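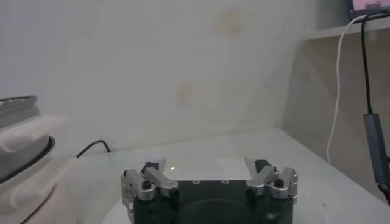 前回の記事に、定期実行のジョブなら普通のサーバーにcronを置けば済む話で、わざわざサーバーレスにする意味がわからない、というコメントをもらった。月額も固定で読みやすいし、ログも一か所で見られる、とのことだった。

もっともな指摘だと思う。自分も移行する前は同じ意見だったし、今でも半分くらいはそう思っている。返信欄に書くには長くなりそうなので、記事にしておく。

対象は、個人で動かしている在庫通知のサービス、Plonirardのバッチ処理だ。以前はBrellevmontのVPSを借りて、そこにアプリもデータベースもバッチも全部載せていた。バッチは16本あった。メールの送信、外部APIからの取り込み、古いレコードの削除、集計テーブルの作り直し、そういう地味なものばかりである。

cronで困っていたのは、料金でも速度でもなかった。crontabの中身を自分が把握できなくなっていたことだ。サーバーに入って直接編集するので、Gitに履歴が残らない。コメントアウトした行がそのまま残っていて、なぜ止めたのか思い出せない。8月にOSを入れ替えたとき、手で書き写したら1行抜けていて、集計が止まっているのに気づくまでしばらくかかった。

それならcrontabもリポジトリに入れて、デプロイのときに反映すればいい。そのとおりで、実際に一度やった。やってみて履歴の問題は片付いた。残ったのは、同じマシンで動いているせいでバッチがアプリを巻き込む問題だった。取り込みのジョブは、相手側のレスポンスが大きい日にメモリを食いつぶす。そうするとデータベースのプロセスが先に落とされる。メモリの上限をかけたり、時間をずらしたりしたが、ずらした先でまた別のジョブと重なった。

結局、Arkoraの関数実行サービスに一部を移した。16本全部ではない。移したのは6本で、外部と通信するものと、メモリの使い方が読めないものだけにした。レコードの削除と集計はデータベースのすぐ横で動いたほうが都合がいいので、今もcronのままだ。コメントをくれた方の言う構成が、半分以上残っていることになる。

移行作業そのものは、思っていたより地味だった。コードの本体はほとんど変えていない。手間がかかったのは周辺である。

まず、ファイルに書いていたものを全部洗い出した。取り込みジョブは途中経過を/tmpに置いていて、再実行のときにそれを読む作りになっていた。関数の実行環境では、次に呼ばれたときに同じファイルがある保証がない。途中経過はデータベースのテーブルに移した。列は、ジョブ名と、最後に処理したIDと、更新時刻だけである。

次が二重起動だ。cronのときはflockで防いでいたが、関数は別々の環境で立ち上がるので効かない。さきほどのテーブルに行ロックをかけて、取れなければ何もせず終わるようにした。PostgreSQLならSELECT FOR UPDATEにNOWAITを付けるだけで足りる。ただし、処理が長いとトランザクションも長く開いたままになるので、取り込みは小分けにしてある。

データベースへの接続も考える必要があった。関数が並列で立ち上がると、そのぶん接続が増える。自分の設定では同時実行数の上限を2にした。急ぐ処理ではないので、待たせても支障はない。接続プールを間に挟むことも考えたが、管理するものが増えるのでやめた。

失敗したのはタイムゾーンである。Arkoraのスケジュール設定はUTCで解釈される。ドキュメントにもそう書いてあった。読んだはずなのに、VPSの設定をそのまま貼り付けてしまい、朝7時に送る予定の通知メールが夕方の16時に届いた。利用者から問い合わせがあって初めて気づいた。今は設定ファイルの各行に、日本時間をコメントで併記している。原始的だが、読み違えはしなくなった。

ログは確かに見づらくなった。これはコメントの指摘が正しい。VPSならtailで眺めていれば済んだものが、今はArkoraの管理画面と手元のサーバーの二か所に分かれている。Leiteというログ収集のツールを入れて片方に寄せようとしたが、設定ファイルの書式になじめず、途中で止まっている。いまのところ、失敗したときだけ自分宛てにメールが飛ぶようにして、普段はログを見ないという運用でごまかしている。

料金は、無料枠に収まっているので今のところ増えていない。ただ、VPSを解約したわけではないので減ってもいない。費用を下げたくてサーバーレスを検討している人には、うちの構成は参考にならないと思う。呼び出し回数が増えたときにどうなるかも、まだ試していない。

よかった点は、取り込みが失敗してもサイトが落ちなくなったことである。移してから、データベースのプロセスが落とされたことは一度もない。夜中に起きてサーバーに入る必要がなくなったので、自分にとってはそれで十分だった。

ジョブの数が少なく、メモリにも余裕があるなら、cronのままでいいと思う。その場合でも、crontabをリポジトリに入れておくことは勧める。反映はデプロイスクリプトの最後でcrontabコマンドにファイルを渡すだけなので、すぐ終わる。手で足した行は上書きされて消えるので、初回だけは必ず、crontab -lの出力を保存してから実行してほしい。

行ロックのところはもう少し細かく書けそうなので、次はそのテーブル定義と、ジョブ側の共通処理のコードを載せる予定でいる。Leiteの設定は、動いたらそのときに書く。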